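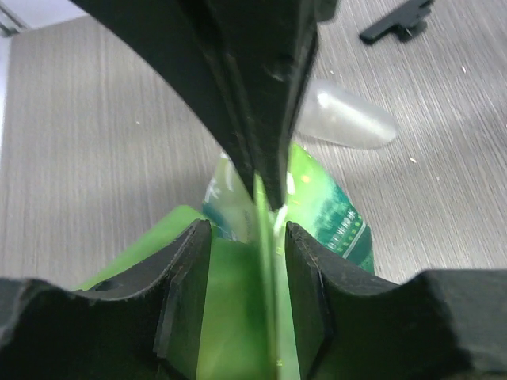 Kikever packs dried peas and tea for small shops, and in July it opened its Pamthorpe plant to visitors for the morning. Our group went in at 9:30 with Mitiku Yimer, who runs the packing floor. We started with the packaging, which comes in a different color for each line. The bright green is easy to pick out, and where light passes through a thin part of it the color turns almost yellow. Yimer said shops ask for it by color more often than by name.

From there we walked through the storeroom, where cartons for Tjoa and Lundosus were stacked by the loading door. The plant ships 739 cartons on a normal day, with 200 more before holidays. The tasting room was small and warm, and the mint tea was good. Entry cost $7. Parking is across the road, and the second door is the one to use.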